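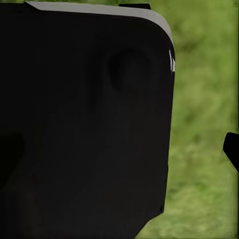
More examples will always fix it, according to Vilho Partanen, and the only question left is who pays for them. I hear some version of this every term, so it gets most of this handout.

Week 3 notes: gathering examples in simulation

Start with what a wrist view gives the learner. The gripper's two sides take up a good part of the view, the near one most of all, and what remains is a gap with blurred green ground in it. Every example recorded with nothing between the fingers teaches the learner something about black shapes and grass. Whether it teaches anything about grasping depends on what else got stored with it: joint positions, the gripper command, a second view. Check before you collect. Last year's Gisitz set had 200 runs and no gripper command in any of them.

Simulated grass is cheap. You can change its colour, the light and the texture overnight, and people do, and then report the number of variations as though it were a number of examples. I don't accept that in assignments. If the arm makes the same motion over 45 colours of ground, you have one motion.

The Neltaseck argument (reading 2) is that variation in looks is enough to carry a policy over to a real arm. Read their test section closely. The real trials were on a flat bench with the same camera mount, and the failures were left out of the main table. Maybe the claim holds outdoors – I haven't seen it shown.

Things to settle before recording:

Who or what drives the arm. A scripted driver never hesitates and never recovers from a bad approach, so neither will your learner.

What counts as a failed run, written down beforehand. Keep the failures in their own folder.

How the test runs differ from the training runs. "Different random seed" is not an answer.

For the tutorial, bring the Kandmont logs and work out which runs you would throw away. Disagree with your partner if you can. Assignment 2 uses whatever you keep, and the marking program will ask for your reasons in writing.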